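Sink talk, speaker notes. Talk is December 16, 2022, short slot, so keep moving!

Slide 4. OK, so the question we started Nikton with: if you train a policy only in simulated kitchens, how much does the clutter matter? I used to say "not much" (ask the room for a show of hands, then admit that was me).

Explain the setup. Sidon builds the kitchens, Mengal shuffles the objects, and we kept the sink fixed and changed the dishes and the food. We trained on 1,000 layouts and held back 187 for testing. Go slow on that, people mixed it up in April.

Next two slides, back to back.
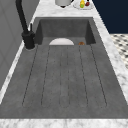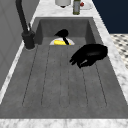
Both renders: same dark gray sink and black faucet, different things in the basin. The gripper is in the second one only.

Point at the bowl, then at the sponge on the plate. Thin stuff lying flat is where our grasps fall apart, and I love talking about this, so watch the clock!

Slide 7. The result: shuffling the objects bought us 17 points on the held-back layouts over the fixed-clutter baseline. Changing the lighting as well bought us almost nothing, which really surprised me.

If somebody asks about real hardware: the Motport runs aren't finished, don't guess. Skip the loss curves if we're short. Then questions.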